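Legibilidade dos algarismos em números de porta

Relatório de projeto, Design de Comunicação, 2.º ano
Entregue a 16 de setembro de 2021

1. Introdução

O projeto partiu de uma queixa comum no bairro de Masilela: encomendas entregues na porta errada. As ruas são curtas, as casas parecidas, e os números foram postos em épocas diferentes por pessoas diferentes. Há chapas esmaltadas antigas, algarismos soltos aparafusados à parede, números pintados à mão e autocolantes comprados em lojas de ferragens.

Quis perceber que pares de algarismos se confundem mais à distância e se a forma do desenho pesa tanto como o tamanho. O objetivo final era propor um conjunto de dez algarismos para chapas de porta que pudesse ser cortado em vinil ou em metal sem grandes alterações.

O trabalho tem três partes: um levantamento fotográfico no bairro, um teste de leitura e o desenho de uma proposta, a que dei o nome de Skudum.

2. Levantamento no bairro

Foram fotografadas 174 portas, sempre do passeio oposto e à altura dos olhos. Para cada uma registei o tipo de suporte, a altura do algarismo, a cor do fundo e a altura a que a chapa está colocada. As portas sem número visível ficaram fora do registo, embora em duas das ruas sejam frequentes.

O tipo mais comum é a chapa esmaltada branca com algarismos azuis. Está em geral bem conservada, com falhas de esmalte à volta dos parafusos. Os algarismos destas chapas são estreitos, com contraste marcado entre traços grossos e finos, e o 3 tem o topo plano. De perto são bonitos. Do outro lado da rua, os traços finos desaparecem e o 6 e o 8 ficam quase iguais.

Os algarismos soltos de metal têm outro problema. Os que estão presos só por um parafuso rodam com o tempo. Encontrei um 6 caído para a posição de 9 e vários 7 inclinados. Em paredes de pedra, o metal escovado tem pouco contraste com o fundo e a leitura depende muito da sombra.

Os autocolantes são os mais legíveis quando novos. Ao fim de alguns verões descolam nos cantos, e as pontas abertas do 2 e do 5 são as primeiras a levantar.

3. Forma e orientação

Um algarismo lê-se pela forma e também pela posição. O 6 e o 9 são o caso mais conhecido, e é por isso que em bolas de bilhar e peças de jogo aparecem muitas vezes sublinhados. O 0 e o 8 são quase simétricos e mantêm a identidade quando virados ao contrário. O 1, conforme o desenho, pode passar por um traço vertical sem significado.

O 8 merece uma nota à parte. De cabeça para baixo continua a ser um 8, apenas com o laço maior em cima. Rodado um quarto de volta, passa a ter os dois laços lado a lado e aproxima-se do símbolo de infinito. Num cubo numerado como o da figura, a leitura faz-se pelo contexto: quem sabe que as faces têm algarismos lê um oito deitado. Numa parede, isolado e de um material só, o mesmo sinal pode ser tomado por ornamento.
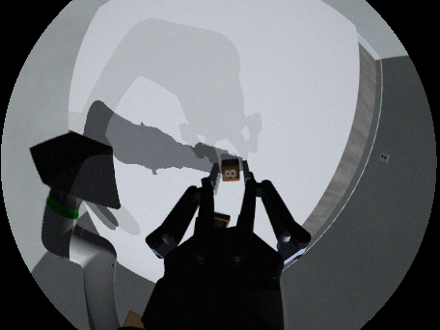 4. Teste de leitura

4.1 Preparação

O teste foi feito num corredor da escola, com luz artificial e as persianas corridas. Imprimi cartões brancos com números de dois algarismos a preto, todos com a mesma altura, em quatro desenhos: uma reprodução dos algarismos esmaltados do bairro, uma letra geométrica, uma letra humanista e a primeira versão da Skudum.

Os cartões foram impressos em papel Plamotel mate. A primeira impressão, em papel semibrilhante, teve de ser posta de parte por causa dos reflexos das lâmpadas do teto.

Participaram 28 pessoas, entre alunos e funcionários. Quem usa óculos para ver ao longe manteve-os durante o teste. Cada participante ficou atrás de uma linha marcada no chão e leu os cartões em voz alta, um de cada vez, com um segundo e meio de exposição. A ordem foi baralhada entre participantes.

4.2 Resultados

Depois de retiradas as leituras interrompidas e as que não se ouviam bem na gravação, ficaram 989 leituras válidas. Os erros concentram-se em poucos pares:

6 lido como 8, sobretudo na versão esmaltada
3 lido como 8, na letra geométrica
5 lido como 6, em todas as versões
1 lido como 7, só na letra humanista

O erro inverso, ler um 8 como outro algarismo, foi menos frequente do que eu esperava. A explicação mais provável é que, quando a imagem está pouco definida, as aberturas se fecham na perceção e tudo tende para a forma fechada.

O par 6 e 9 quase não deu erros. No teste os cartões estavam sempre direitos, portanto este resultado nada diz sobre algarismos que rodam na parede.

5. Proposta

A Skudum foi redesenhada depois do teste. As terminações do 3, do 5, do 6 e do 9 foram cortadas na horizontal e recuadas, para aumentar a abertura. O 6 e o 9 passaram a ter haste quase reta, o que os afasta do 8. O 1 ganhou uma bandeira curta e uma base. O 7 ficou sem barra, depois de várias tentativas em que a barra engrossava demasiado o centro.

No 8, o laço de cima é claramente mais pequeno e os dois contornos cruzam-se num ponto mais estreito. Experimentei também um 8 formado por dois círculos iguais, mas ao longe parecia um 0 mal recortado.

Cada algarismo tem dois pontos de fixação, em cima e em baixo, para não rodar. No 1 e no 7 o ponto inferior fica muito perto da borda e obrigou a alargar a haste.

Fiz um ensaio de corte em vinil e outro em chapa de alumínio na oficina Vanholm. O vinil saiu bem à primeira. No alumínio, os cantos interiores do 4 ficaram arredondados pela fresa e tive de abrir o triângulo.

6. Limitações

O teste usou apenas preto sobre branco e uma única distância. Na rua, uma fachada caiada ao sol é uma situação muito diferente. O luxímetro da escola só mede até 2000 lux, pelo que não foi possível registar a luz exterior ao meio-dia.

Os participantes estavam parados e atentos. Um estafeta numa mota lê os números em movimento, de lado e com pressa. Também ficaram por testar os números de três algarismos, que em Masilela só existem na rua principal.

7. Trabalho seguinte

Em outubro está prevista a colocação de algumas chapas com a Skudum em portas do bairro, com autorização dos moradores. Falta decidir a cor. O azul sobre branco mantém a ligação às chapas antigas, mas o preto deu melhor contraste nas provas impressas. Falta ainda desenhar as letras A, B e C para as portas com número repetido e rever o espaço entre o 1 e o 7, que na versão atual parece aberto demais.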